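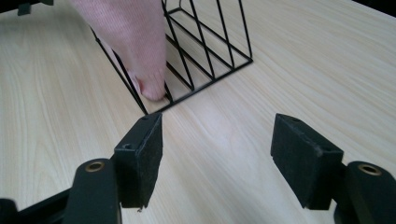
Spring Commissioning Checklist: Gratness

Boat: Gratness, sloop, on stands at Skerkcombe yard, row 4
Checked by: Cor Segers and Rosimeire Nogueira
Reviewed by: Elaine Cordeiro, yard office
Launch planned: May, on a morning tide

Marks: OK = checked, no work needed. FIX = must be done before launch. WATCH = fine to launch, look again later.

HULL AND BOTTOM

Stands and blocking: OK. Chains tight between each pair. Leave them alone until the lift operator is there.

Bottom paint: FIX. Bare patches under the forward stand pads and along the leading edge of the keel. Sand and put on two coats. Pads get moved by the yard only.

Keel joint: WATCH. Hairline crack in the fairing at the aft end. Same length as the pencil marks made at haul-out. No weeping, no rust stain.

Rudder: OK. Small amount of play at the lower bearing, no change from last year.

Prop and shaft: FIX. Shaft anode is more than half gone. Replace. Cutless bearing is fine. Prop cleaned, no dings.

THROUGH-HULLS AND HOSES

Head intake seacock: OK. Opens and closes by hand.

Engine intake seacock: FIX. Handle would not move past halfway. Cor took it apart, cleaned and greased it, and it still binds. Replace the valve. Do not launch on this one.

Galley drain seacock: OK. Stiff but full travel. Greased.

Cockpit drain hoses: FIX on the port side. Hose is soft above the clamp and cracks when bent. Starboard hose was replaced two seasons back and is good.

Hose clamps: All below-water fittings should have two. The galley drain has one. Add the second.

Wooden plugs: Tied at every seacock except the engine intake. Add one when the new valve goes in.

ENGINE

Hours on the meter: 483

Oil and filter: OK. Changed in the fall before layup.

Coolant: OK. Level good, strength tested.

Raw water impeller: FIX. Taken out for winter and not put back. New one is in the chart table in a bag with the gasket.

Belts: OK. Tension good. Spare on board.

Fuel: WATCH. Tank was filled before storage. Drained a little water from the separator, then it ran clear. Check the bowl again after the first run.

Mounts: OK. Rosimeire put a wrench on all of them. The port aft nut took a quarter turn.

Exhaust elbow: WATCH. Light rust at the gasket. Not removed this year. Plan on pulling it next winter.

ELECTRICAL

Batteries: House bank OK, held charge all winter. Start battery FIX, it drops off fast under load. Replace and write the date on the case.

Bilge pump: OK on manual. The float switch stuck down the first two tries, then worked. Mark it FIX anyway.

Navigation lights: Stern light out. Bulb is good, the socket is green. Clean it and try again before buying a new fixture.

Shore power cord: OK. No burn marks on either end.

RIG AND DECK

Mast is still on the rack. Tâm Bùi will look at the wire and end fittings before it is stepped.

Spreader boots: FIX. Both split.

Lifelines: OK. Gate pin on starboard needs new tape.

Stanchion bases: WATCH. The second one back on port has some movement. Deck around it sounds solid when tapped.

Winter cover: Torn at the bow from chafe on the pulpit. Water got in the anchor locker, nowhere else. Pad the pulpit better next time.

SAFETY GEAR

Flares: Expired. Replace before launch.

Fire extinguishers: Galley OK. Engine locker gauge is in the red. Replace.

Life jackets: 7 on board. One has a broken buckle and comes off the boat. The two inflatables need new cylinders checked by weight.

Propane: Locker drain clear. Leak test held 28 minutes with no drop on the gauge. OK.

Carbon monoxide alarm: No response to the test button with a fresh battery. Replace.

COMMENTS

Elaine: The lift cannot be booked until the intake valve is in and I have seen it move. Call the office when it's ready. Vidine is ahead of you in the row and has to go out first in any case.

Cor: Valve is ordered. I can fit it Sunday if it comes in. Hose for the port drain is already cut to length and in the cockpit locker.

Rosimeire: I will do the anode and the bottom paint. Please nobody lean a ladder on the starboard side until the second coat is on.

Xóchitl Ventura, for the yard: Sanding needs a vacuum hooked up and a tarp down. Both can be signed out from the shop. Bring the vacuum back by 4.

Tâm: Rig check still open. I have Hồ to finish first, then this one.

Status: NOT READY TO LAUNCH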